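The long way round to a pair of hands
In a shared workshop in Cancombe, a home-made gripper is learning to pick things up, one patient afternoon at a time
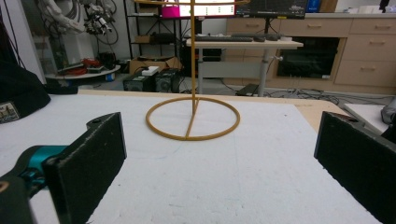
The yellow wire stand on its white foam board, with the gripper's two black fingers in front.

There is a particular sort of quiet that settles on the workshop at Cancombe in the middle of the afternoon, when the kettle has gone cold and everyone with a proper job has gone back to it. I had come to spend a morning there and write something short about people who build robots for pleasure. I stayed three days, on and off, and went home with glue on my cuffs.

The project is called Tanguy, and it began, as so many of these things do, with something much more modest. One of the members wanted a machine to hang up mugs. That was all. The mugs in the little kitchen were forever being left on the draining board, there was a perfectly good rail for them, and it seemed a small enough job for a robot arm and a few spare evenings. The evenings have now stretched to 22 months, the mugs are still on the draining board, and the group has become thoroughly absorbed in a far bigger question, namely how you teach a machine to take hold of anything at all.

Their answer is to do it by hand first. The gripper you see in the picture is held by a person, who goes about the job as naturally as they can manage while a camera fixed to the tool watches over the fingers. Later on the recordings are used to train the arm, so that it has some notion of what a sensible approach looks like before it is allowed to try one. The members talk about this in a very matter-of-fact way over their sandwiches, but I found it rather touching (I am easily touched by machinery), the idea of somebody patiently going through the motions so that something else may one day follow.

I was given a turn, of course. You hold the thing out in front of you and squeeze, and straight away you discover how much you normally rely on your fingertips. The black pads have a rough look to them, rather like foam, and they were the subject of a long and happy argument on my first afternoon. An earlier pair, I was told, had been smooth, and thin wire slid out of them like a wet bar of soap. The present ones are thick and blunt, and the general feeling is that they are better for wire and worse for paper, and that paper can wait.

Wire is very much the thing at the moment. The mustard-yellow stand, with its flat ring of a base and its tall upright rod, was chosen because it is awkward. It gives you very little to get hold of, and it looks different from every side, and if you catch the rod a shade too high the whole affair swings round as you lift. I knocked it over on my first go, and on my second, and was told very kindly that this was useful too. Failed attempts are kept along with the good ones, in a folder named Jorden after the village where the group used to meet, in a hall with one working socket.

The foam board underneath was the cheapest improvement they ever made. The pale wood of the table had been giving them trouble, with its grain and its reflections, and somebody laid a sheet of white board across it one evening and the recordings were better by bedtime. It has picked up a few scuffs and some thin blue pen lines in its time, and I was glad of them, as I have never trusted a workbench without marks on it.

As for money, the whole enterprise has cost up to 2,000 pounds so far, shared between the members and spread over a good many birthdays. The gripper body was revised 15 times. The control software, which they call Drarnano for reasons that were explained to me twice and which I still could not repeat, was written largely at kitchen tables, and each new version is greeted with the sort of caution one keeps for a borrowed horse.

What struck me most was how little hurry there was. A session means 30 recordings of the same small task, with the stand moved a little each time, and then somebody looks through them all on the computer and usually decides the light was wrong. I asked whether that was disheartening, and was offered a biscuit. People drift across from other benches to have a go, or to suggest a different spring, and the suggestion is nearly always tried, even when it has been tried before.

By my last visit the talk had moved on to fingers that could be swapped over without a screwdriver, and there was a sketch being passed about on the back of a seed catalogue. The mug rail came up as well, towards the end of tea. They mean to get back to it in the autumn, once the wire is behaving.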